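Open day at the Norkamgate test rooms: kitchen storage session

The Norkamgate building holds its open day once a year, in April. Doors were open from mid-morning, and visitors were given a sheet with a floor plan and a list of seven stops. I had two hours and used most of them at the fourth stop, which dealt with small kitchen storage: hooks, racks, rails and stands. I fit out rental kitchens for a living, so my interest was in benchtop footprint and in what a stand does once it has things hanging from one side of it.

Entry was free. The floor area set aside for the day was given on the sheet as 183 square metres, which includes the corridor. Signs were adequate. Parking was not, and anyone going next year should take the bus to the Hudetti stop and walk up the hill.

The first three stops were short. Pap had a display of drawer dividers in several depths, all cut from the same stock, with a price list taped to the wall. Prolard had samples of coated wire in a rack, and a leaflet on coating thickness that I kept. The third stop was a talk on packaging, already half over when I arrived.

The fourth stop was a work table with a light wooden border and a white top marked out in a faint grey grid. A grid is useful for this sort of work. It gives an immediate reading of how far a base reaches and how much clear surface is left beside it. The item under discussion was a white stand with a single slender pole on a flat round base. The base has a slightly raised rim and a smooth matte finish. The foot of the pole is a little off the centre of the disc.

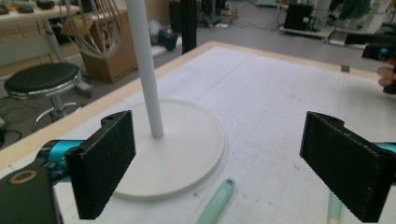
A visitor asked whether a round base was the right choice at all, given that most benches in small flats are shallow and the back edge of a disc wastes the corner behind it. A square base of the same width, the visitor argued, would sit flush to the splashback and weigh more for the same thickness of material.

I agree with part of that. A square plate does have more area than a disc of equal width, so it carries more mass. It also has corners, and corners on a benchtop catch sleeves and cloths. In my own jobs I specify round bases near the sink and square ones only where the stand goes against a wall and stays there. The raised rim is a separate matter. It stiffens a thin base and will hold a few drips, but it has to be wiped.

At the top of the pole is a cluster of curved hooks that radiate outward like spokes. The usual household use for this type is mugs. The loading rule is the same as for any stand with a central pole: fill opposite hooks in pairs and keep the heaviest pieces closest to the pole. A radial layout makes this easy to follow. Its drawback is that everything hangs at much the same height, so wide mugs will touch.

Two small utensils were out with the stand, both with pale wooden heads and mint-green handles. One has a flat head like a spatula's and the other is a pastry brush. The hole near the end of a handle is the detail to check when buying for hook storage. A generous hole goes over a hook with one hand; a tight one needs two, and the utensil ends up in a drawer. Wooden heads are better hung than laid flat after washing, as air reaches both faces.

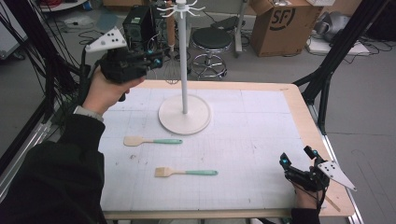 Mug-tree stand on the gridded table, with spatula and pastry brush, fourth stop.

Stops five and six covered rail systems and adhesive hooks. The rail display quoted a spacing of 155 millimetres between fixings, which is closer than I normally use on plasterboard, and I will try it on the next kitchen. The adhesive hooks had been cycled 3000 times according to the card beside them. The card did not give the load, so the figure is of limited use.

I did not get to the seventh stop. The sheet lists it as shelf brackets. The leaflets from the front desk include a form for ordering sample packs, and trade visitors should fill in the second page as well as the first.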